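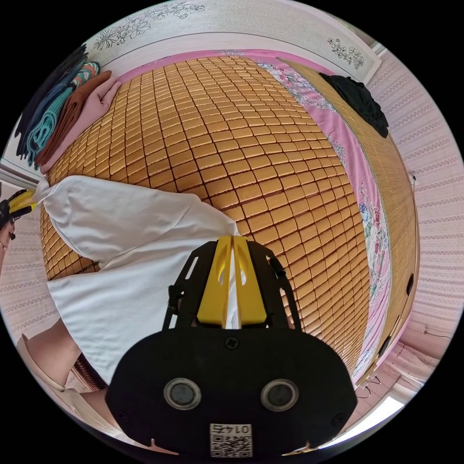

Photo: Ngan-ling Tam / Prelel

Windel 2

I wrote Windel so I could stop squinting at cloth. Shirts are awful to label! They crumple, they hide their own corners, and a white one on a tiled bed mat has plenty of seams behind it to confuse an edge finder. Windel takes the video from your hand-held grippers, lines up the clips from both sides and suggests where each grasp starts and ends. You nudge the marks if you disagree (I still do, quite a lot, with sleeves) and save. 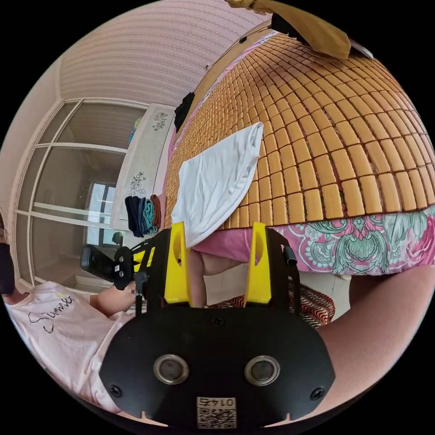 Two grippers, one timeline

Give each gripper its own track and Windel keeps them in step, even if one spends ages waiting with its fingers open. Su-bin Geum added the drift fix in December and I've hardly touched the sync slider from that day on. Clips can be up to 20 minutes long.
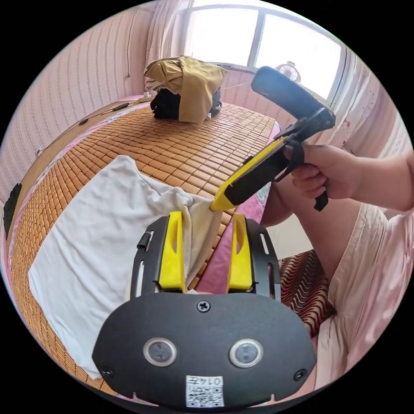 What you get

The planner add-on, Atano, turns marked grasps into pull and fold paths you can edit by hand
18 ready-made cloth actions, plus your own
504 practice clips to try before loading yours
Runs on an ordinary laptop, no internet needed

Stuck on setup? Write to me through the support page, I answer most mornings.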